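Home | Forums | Break Room & Office | Search | Log in

Condiment / sugar packet tray, how do you all sort yours?
38 replies | 1,763 views | October 2019

flotinwood_fran wrote:
ok so we moved into the Prindalton building in July and the coffee stuff is still living in a shoebox. Sugar, creamer, the fake sugars, tea, all in one heap. I got a divided tray, 4 sections. Now 2 people in my office are fighting over what goes where. Flat or standing up? By type or by who uses what? Need an answer before I lose my mind

mugshelf wrote:
Standing up. Always. Flat they slide over the divider and you're back to a shoebox w/ walls

Dorrit_77 wrote:
Disagree. Standing up only works if the section is FULL. Half full they flop over and look worse than flat. We do flat at my work, nobody complains

mugshelf wrote:
so keep it full??

Dorrit_77 wrote:
with what budget lol

gyamfi_fan_club wrote:
we order thru Gyamfi, box of 148 mixed. Problem is the mix is never even. You run out of the one everybody wants and you've got a mountain of the other. So whatever sections you pick, one is always bare by the end of the week

teabreak_lou wrote:
Buy them seperate then. Mixed boxes are a rip off anyway

Dorrit_77 wrote:
not if you have a small office they're not. I'd be sitting on one kind til retirement

flotinwood_fran wrote:
small office here too. leaning toward mixed, just need the tray to make sense

quietcreamer wrote:
My two cents, sort by color of the packet not what's in it. People grab by color before coffee, they don't read. Dark ones in one corner, stripes in another, done. Refills go faster too

teabreak_lou wrote:
no no. By type. If two brands of the same thing have diffrent colors you've now got sugar in two places

quietcreamer wrote:
who has two brands of sugar

teabreak_lou wrote:
everyone who buys whatever's on sale

clarkari_desk wrote:
Have the brown square one, from Clarkari I think, could be wrong. Four sections, mine's on the light wood table. Striped ones upright, dark ones get their own corner 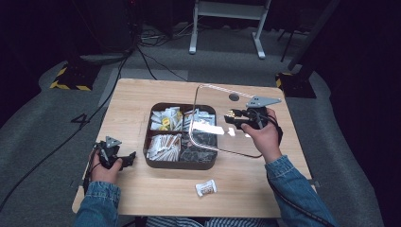 brown tray, one packet up on the rim as usual

mugshelf wrote:
see, UPRIGHT. thank you

Dorrit_77 wrote:
ok yes but that corner is packed. my point stands

flotinwood_fran wrote:
oh I like the dark ones by themselves. Does the tray wash ok or do the corners get gross?

clarkari_desk wrote:
corners get sugar in them. I tip it over the sink and use an old toothbrush. Takes a minute

flotinwood_fran wrote:
good enough. Doing stripes upright, rest however they land. Will report back

Page 1 2 Next

Related threads
Creamer: powder or the little tubs
Where do you keep the stir sticks
Tea drawer keeps jamming
Shared fridge labels, worth it?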